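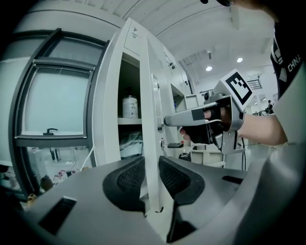 Plultell ships Lerell 2.0, planning and perception software for arms that have to open things

FOR IMMEDIATE RELEASE

FLUSBRIDGE, Sunday, July 17, 2022 - Plultell today released Lerell 2.0, the second major version of its control and planning software for robot arms working in homes, break rooms and small labs. Available now to all current license holders. New customers can request a trial build starting today.

The short version: Lerell 2.0 plans for doors. Cabinet doors, drawers, lids, anything on a hinge or a slide. Version 1 was good at picking up an object and putting it down someplace else. It was not good at a tall white cabinet with a long vertical handle and the jar you want sitting on a shelf behind the door. Customers told us so, often.

What's new

Contact-aware planner. The old planner treated a door as a wall until it was open and then as a wall in a different place. The new one treats it as a moving part with a hinge line, and plans the arm and the door together. The path is re-checked while the door swings. If the door stops early, the planner stops too and asks for a new hinge estimate before it tries again.

Handle finder. A new perception module that looks for handles first and objects second. It reports a grasp line, a pull direction and a confidence score. Bar handles, knobs and recessed pulls are supported in this release. Push-to-open doors are not, they are planned for a later update.

Demonstration import. Lerell 2.0 reads recordings made with hand-held grippers, including two-handed sessions where one gripper is in view of the other. Printed square markers on the grippers are picked up by the tracker and used to line up the two paths in one coordinate frame. No need to hand-label the start and end of each reach. The importer proposes cuts, and a person can drag them if they are wrong.

Wide-lens support. Strongly curved images go in as they come off the camera. The lens model is applied inside the tracker, so there is no separate flattening step and no second copy of the footage on disk. This was the most requested item on our list.

Better logs. Every plan now gets a plain text record saying what the planner believed about the door, the handle and the shelf at each step. Readable without our viewer.

How it was tested

The release was tuned and checked against 1749 recorded demonstrations of everyday reaching and opening tasks, collected over several months and finished in May. Cabinets, glass doors, drawers, shelving. Rooms were left as they were, with bags in the bottom compartment and bottles on the floor if that is how people had left them. Ceiling lights on, people walking through in the background.

On Plultell's internal test set of 173 held-out sequences, the new handle finder is scored on where it places the grasp line, not just on whether it found a handle at all. The full score sheet is in the release notes, including the doors it gets wrong. Glossy white handles on white doors are still the weakest group and we say so there. Silver on white does better.

Planning time matters as well. On the reference computer a door-opening plan now comes back in some 90 milliseconds, and re-plans during the swing are faster becuase the hinge estimate is kept between calls.

Works with Sison

Lerell 2.0 connects directly to Sison, Plultell's tool for sorting and reviewing recorded sessions. Sessions marked as accepted in Sison show up in Lerell without an export step. Rejected ones stay out. Reviewers can leave a note on any moment of a recording and the note travels with it, so the person tuning the planner sees the same comment at the same spot.

Sison users need to be on the spring update or newer. Older installs will connect but notes will not carry over.

Changes that may break things

The grasp message has two new fields, pull direction and hinge confidence. Code that reads the message by position instead of by name will need a fix. A small conversion script is included in the tools folder.

The old "static obstacle" setting for doors is gone. Config files that still have it will load with a warning and the setting will be ignored.

Marker size must now be entered in millimeters. It used to accept inches with no complaint, wich caused trouble for more than one team. Check your files before you upgrade.

Recordings imported with version 1 do not need to be imported again. They will be re-tracked in the background the first time a project is opened - expect the first launch to be slow on big projects.

Availability and pricing

Lerell 2.0 is a free upgrade for all customers with an active support plan. Trial builds run for 100 days with every module turned on. Academic labs can apply for a no-cost license through the Plultell site, same form as before.

Linux installers are up now. Documentation is online, with the chapter on drawers still being edited and due shortly.

About Plultell

Plultell makes control, perception and planning software for robot arms that share rooms with people. The company is based in Flusbridge and develops the Lerell planner and the Sison review tool.

Media contact: Plultell press office, Flusbridge. Screenshots, release notes and the test score sheet are available on request. Please put "Lerell 2.0" in the subject line.

###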